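Home Living The Long Life of the Beige Sofa

The Long Life of the Beige Sofa

When I moved to Gosbridge, the first big thing I bought was a sofa, and I bought it in beige. I did not choose this color with love. I stood in the shop before a rack of fabric samples, and there was a green I liked very much, and a dark red that reminded me of the cinema in the town where I was born. I touched both of them for a long time. Then I told the salesman that I would take the beige, and he wrote it down before I had finished the sentence.

He had heard the sentence many times. In the years after, I have visited many homes for this magazine, and I have sat on a great deal of beige. It has other names on the labels: oatmeal, sand, linen, stone, mushroom. The owners speak of it with a small apology. They wanted blue, they say, but the sofa is expensive and blue is a decision.

I wanted to understand this better, so on a Tuesday in February I took the bus to Anodside, where the furniture workshops of the city used to be. Most of the buildings are apartments now. One workshop that stays is Correia, on the ground floor behind a bakery, with a wide door that is kept open even in the cold season so that the glue does not give everybody a headache. Valdir Magalhães has worked there for 37 years. He started by sweeping the floor and pulling old staples, and now he decides what is worth saving.

"People bring me the sofa and they talk about the fabric," he told me. "I turn it upside down. The fabric is the last thing."

He turned one upside down for me, a two-seater that belonged to a dentist. Under the black dust cloth there were webbing straps, and several had lost their tension. The corners of the wooden structure had been joined with glue and blocks, and one block had come free and was rolling around inside. For years, Magalhães said, the dentist must have heard a little knock whenever he sat down. He put the block in the pocket of his apron and continued to talk with his hand in that pocket, as if it was a coin.

What goes first in a sofa is almost never what the buyer looks at. In his experience it is the foam in the place where one person always sits. A household has its seats like a theater has its seats, and he can tell from the cushions which end is near the lamp and which end is near the television. When the cushions are loose he tells customers to change their places every month. They promise to do it. "They also promise to the real dentist," he said, and it took me a moment to understand that he meant flossing.

The second thing to go is the front edge, where the backs of the legs rub, and the third is the arm on the side of the telephone. Color has very little to do with any of this. But color decides when the owner will see it, and for this reason we had to come back to beige.

A pale, flat fabric shows a spot of coffee immediately. A pale fabric with some texture, woven from two or three close shades, hides nearly everything that is dry: dust, crumbs, light hair, the gray that arrives slowly from hands. Dark fabrics do the opposite. The coffee disappears in them and every crumb shines. Magalhães keeps a book with 144 samples from Vurton, the mill that supplies most of what Correia uses, and he opened it on the cutting table for me. The pages for beige and its cousins were soft and curled from fingers. The pages for yellow still stuck together a little.

He does not despise beige, which surprised me. He grew up with a brown sofa under a plastic cover, which was taken away only for guests and for one funeral, and he thinks a sofa that people are not afraid of is a good sofa. What he dislikes is when the customer picks beige and then is afraid of it also. He had a lady who put a white blanket on the beige, and then a towel on the blanket.

I asked him what happens if someone comes in and asks for the red. He said he sends them home with the biggest piece he has and asks them to leave it on the old sofa for a week, and to look at it in the morning before the coffee. Some come back and order it. Others come back and order beige, and he finds this also correct.

There is a question of the floor, which I had never considered. We choose the fabric in the shop, where the floor is gray carpet or polished cement, and then we carry the sofa home and put it on something else. Wood with a red tone pulls the pink out of a pale fabric. I had noticed this in my own living room without knowing what I noticed. In the shop my sofa was the color of a biscuit, and at home, on the boards, it is closer to the inside of a shell. Magalhães advises to bring the sample all the way down, to lay it on the floor itself and stand back, and to do it again after dark with the lamps on.
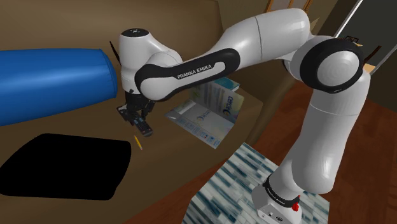
A beige seat and a reddish-brown wooden floor, a pairing that brings out the warm side of both.

The same rule is good for rugs. If the sofa and the floor already agree too much, he recommends something between them with a clear line, even a thin border, so that the eye has a place to stop. If they fight, the rug should be quiet. He told me these things while he was cutting, and he did not look at me, and I wrote them on the back of the bus timetable.

The cost of repair is the reason why fewer people come. To cover a three-seater again takes him the better part of a week, and with a decent fabric the price can be higher than a new sofa from the big stores outside the city. I will not pretend that this calculation is foolish. A young family with two rented rooms will take the new one, and I would have done so. But he showed me the joints of such a sofa, which somebody had left in front of the workshop in the night, and they were held by staples and cardboard. There was nothing to attach a new strap to. He had kept the legs, because legs are always useful.

Of the pieces that do come in, many are old ones that a person has inherited and does not exactly want. They want to not throw it away. There was a sofa with high arms at the back of the workshop, waiting since autumn, whose owner could not decide on the fabric. It had been covered four times. Magalhães lifted the corner and I could see the layers, since earlier upholsterers did not always remove what was there: a flower pattern, under it a dull green, under it a striped cotton. At the very bottom, against the stuffing, there was a strip of something pale. I said that it looked like beige. He bent down and examined it with his glasses pushed up on his forehead, and said that it could have been any color once.

My own sofa is now old enough to have the problem of the left cushion. I described it to him and he asked me to press the foam with my fist and count how long it takes to rise. I did this at home in the evening, and it did not rise very much. New foam for one cushion costs less than I had feared, 43 dollars with the labor, and he asked for 20 of it in advance.

I carried the cushion to Anodside on the bus the week after, on my knees, and a man across from me asked where I had bought the fabric. He and his wife were looking for exactly this, he said. They had wanted blue.

I gave him the name of the mill and the address of the workshop. The cushion will be ready after the dentist's two-seater, which has to wait for webbing.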